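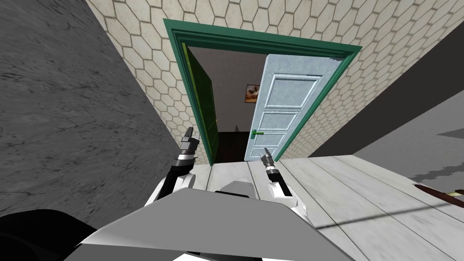
OK I finally finished reading the whole run of the Lultgate Walker and I need to talk about it. Small local hiking newsletter, stapled, mailed out by hand, and so much better than it had any right to be. Thread!

Start with the paper. It began as a typed sheet for people who wanted to walk the old rail line from Lultgate to Starau before the signs went up. Directions like "left at the barn with the bad dog." I love it so much.

By the third year it had a letters page, and the letters page is where it gets GOOD. Two readers argued over whether the Sivitz loop should be walked clockwise. It ran for 6 issues. I was hooked the entire time.

(Clockwise, obviously. You get the climb done early and the river for lunch.)

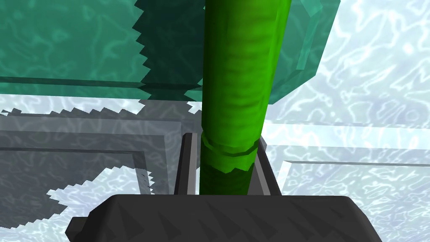
Green cylinder in the gripper

The loop fight ends in this one with a letter from Zihan Jin, who walked it both ways in one day and reported that her feet had no opinion. Best letter in the whole run, and it's four lines long.

Then there are the maps! Yiran Li drew them all in ballpoint. Stiles are little ladders, springs are little teardrops, and every bench gets its own name. I took a copy of the Shao Ridge one out in June and it was still right about almost everything. The footbridge is gone, so plan on the road crossing.

Also the mileage column. Readers sent in their totals for the year and they printed every one. Somebody sent in 1267 miles. The next name down the list had 300. No comment from the editor, just the two numbers sitting there one above the other.
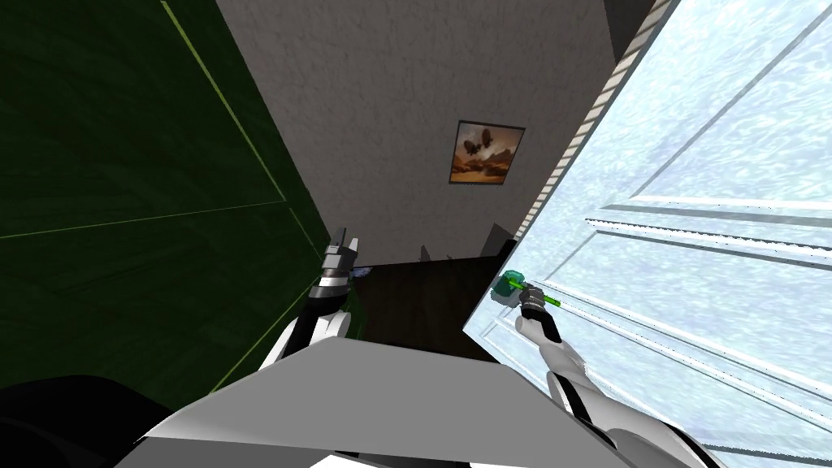
Both arms forward, the left gripper up and apparently open.

The last issue came out in 2000. There's no goodbye in it. It has a recipe for oat bars, a note about a washed-out path near Starau, and a reminder to renew. I may have teared up a little at the reminder to renew.

I made the oat bars, by the way. Double the salt, and let them cool all the way before you cut them or you'll be eating granola with a spoon (still good).

If you're anywhere near Lultgate, the library has the full set in two binders behind the front desk. You do have to ask. Go in the morning when it's quiet and start with the letters.

Next up for me is the Sivitz loop with the old map and a bag of oat bars. Clockwise! Will report back on the benches.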